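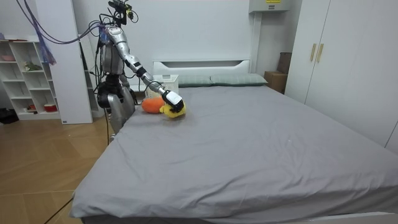
Figure 1. Plush toys on a bed, near the pillows.

4.2 Objects kept on the bed during the day

The diary asked each household to note, once a day, what was lying on the main bed apart from the bedding itself. The 209 households in Ristgate and Coltine returned 2,026 usable entries. Entries with no time of day were dropped, as were those written by a guest. We did not ask for weights or sizes, and the wording of the entries was left to the person filling them in.

Most of the entries name things that were on their way to somewhere else. Clean laundry was the most common, followed by bags, chargers, and mail. These items tended to appear in the late afternoon and to be gone from the next day's entry. A smaller group of entries names things that seem to live on the bed: throws, extra cushions, books, and soft toys (Figure 1). We call the first group transit items and the second group resident items. The line between them is not always clear. A book listed on one day only was coded as transit, while a book listed on five days or more was coded as resident, even if the title changed.

Resident items matter for the question raised in Section 2, which was why some people who say they want to make the bed every morning do not do it. In the follow-up calls, the duvet was seldom named as the problem. People talked about the step before it, when everything has to be picked up and put on a chair or the floor, and the step after it, when everything has to go back. Households with many resident items reported making the bed less often, and when they did make it they reported a quicker method — pulling the cover up over whatever was underneath.

Containers change this pattern to some extent. Several households kept small items together in a basket or box that could be lifted off in one move. The contents varied a good deal and included remote controls, knitting, and toys, such as the plush fruits and vegetables in the white plastic basket in Figure 2. We coded a container as one item whatever it held. This choice lowers the item count for those households, and readers comparing our results with earlier surveys should keep it in mind.

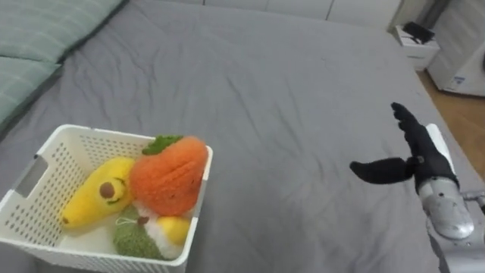
Figure 2.

One respondent in Coltine disagreed with this coding when we described it to her, and said that a basket only moves the mess from the bed to the floor and back again, so it ought to count for everything inside it. She had tried one for a month and given it up. Two others made much the same point in the comments box.

We recoded the container entries on that basis as a check. The order of the households changed in 17 cases, all of them near the middle of the range, and the link between resident items and bed making stayed in the same direction. The original coding is used in the rest of the paper. Section 4.3 turns to the bedding itself and to the time of day at which it was changed.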